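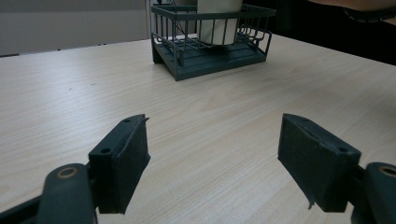 제4장 그리퍼를 고르는 일, 그리고 고른 뒤에 후회하는 일

4.0 들어가며

그리퍼 카탈로그를 펼치면 세상에 못 잡을 물건이 없다. 달걀도 잡고 볼트도 잡고, 표지 사진에서는 꼭 딸기를 잡는다. 딸기는 늘 멀쩡하다. 독자 여러분이 실습실에서 처음 잡게 될 물건은 유감스럽게도 딸기가 아니라 뚜껑 달린 컵이며, 컵은 카탈로그를 읽은 적이 없다.

제3장까지는 팔이 주인공이었다. 관절 공간과 작업 공간을 오가며 역기구학을 풀었고, 특이점 근처에서 제어기가 보이는 성격 문제도 다루었다. 이 장에서는 그 팔의 끝, 곧 물건과 실제로 닿는 몇 센티미터를 다룬다. 여기에 카메라와 제어기의 비교가 따라붙는다. 세 가지를 따로 고르면 된다고 믿던 시절이 필자에게도 있었다.

이 장에서 비교하는 장치는 네 가지다. 평행 개폐형인 Betix, 손가락이 관절을 축으로 도는 Custex, 손목 카메라를 함께 얹은 Nouri, 그리고 제어기 Felau. 앞의 셋은 물건을 잡고, 마지막 하나는 셋이 제때 잡지 못했을 때 원망을 듣는다. 네 장치 모두 장점이 있고, 그 장점은 제조사가 이미 충분히 설명했으므로 여기서는 주로 나머지를 이야기한다.

4.1 무엇을 비교할 것인가

비교 시험에서 가장 흔한 실수는 재기 쉬운 것을 재는 것이다. 최대 파지력이 대표적이다. 숫자가 크고 표에 넣기 좋으며 발표 자료에서 막대그래프로 그리면 근사하다. 그러나 얇은 컵을 잡을 때 필요한 것은 최대 파지력이 아니라 최소 파지력이고, 이 값은 사양서 어디에도 없거나 각주에 있다.

이 장에서는 다음 항목을 기준으로 삼는다.

개폐 폭: 손가락을 다 벌렸을 때의 간격. 물체의 지름에 접근 오차를 더한 값보다 커야 한다.
최소 파지력: 명령으로 안정되게 유지할 수 있는 가장 작은 힘.
패드 상태: 마찰면의 재질과 마모. 시험 전후에 반드시 기록한다.
시야: 손목 카메라가 물체와 두 손가락 끝을 동시에 볼 수 있는가.
지연: 닫힘 명령부터 손가락이 실제로 움직이기까지의 시간.

패드 상태를 굳이 넣은 데에는 사연이 있다. 필자는 지난 9월 Betix와 Custex의 파지 성공률을 비교하면서 2000회를 반복했고, 652회째부터 Custex의 성적이 갑자기 나빠졌다. 제어 이득을 의심했고, 카메라 보정을 의심했고, 잠시 뉴턴 역학도 의심했다. 범인은 들뜬 패드 모서리였다. 접착제 한 방울로 해결될 문제에 보고서 8쪽을 썼고, 그 보고서는 지금도 잘 보관되어 있다.

4.2 손으로 먼저 해 보기

팔에 그리퍼를 달기 전에 사람이 직접 들고 작업해 보는 방법을 권한다. 팔이 움직이지 않으니 경로 계획의 잘못을 그리퍼에 뒤집어씌울 일이 없고, 손가락이 물체에 어떻게 닿는지를 눈앞에서 살필 수 있다. 과제는 단순할수록 좋다. 탁자 위에 철망 바구니를 놓고 컵을 다룬다. 양손에 그리퍼를 하나씩 들되, 한쪽이 컵을 잡는 동안 다른 쪽은 벌린 채로 대기한다.

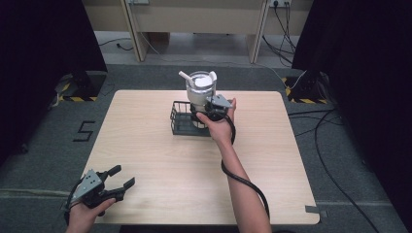

컵을 낮은 쪽에서 잡을 것인가 높은 쪽에서 잡을 것인가 하는 문제는 사소해 보인다. 그러나 빨대가 꽂힌 컵이라면 위에서 접근하는 경로는 상당 부분 막히고, 바구니 안에 놓인 컵이라면 옆에서 접근하는 경로를 바구니 벽이 막는다. 사람은 손목을 슬쩍 비틀어 이 문제를 의식하지도 않고 넘긴다. 뒤에 같은 일을 로봇 팔에 시키면 그 ‘슬쩍’이 자유도 2개와 충돌 검사 한 단계로 환산되어 돌아온다.

케이블도 같은 이유로 눈여겨볼 만하다. 손목을 돌릴 때 케이블이 당기는 힘은 파지력 측정값에 얌전히 섞여 들어가며, 나중에 걸러 달라고 부탁할 방법이 없다. 측정 전에 빈 그리퍼로 같은 동작을 반복해 기준값을 기록해 두자.

손으로 얻은 결과를 그대로 팔의 성능으로 옮겨 적어서는 안 된다. 사람의 팔은 훌륭한 순응 제어기여서, 그리퍼가 저지른 잘못의 상당수를 말없이 덮어 준다. 4.3절에서는 이 너그러움을 걷어 낸 상태에서 Betix와 Custex가 같은 컵을 어떻게 잡는지 살피고, 4.4절에서 Nouri의 카메라를, 4.5절에서 Felau의 지연을 측정한다. 실습에 쓸 컵은 각자 준비하되, 내용물은 비워 온다.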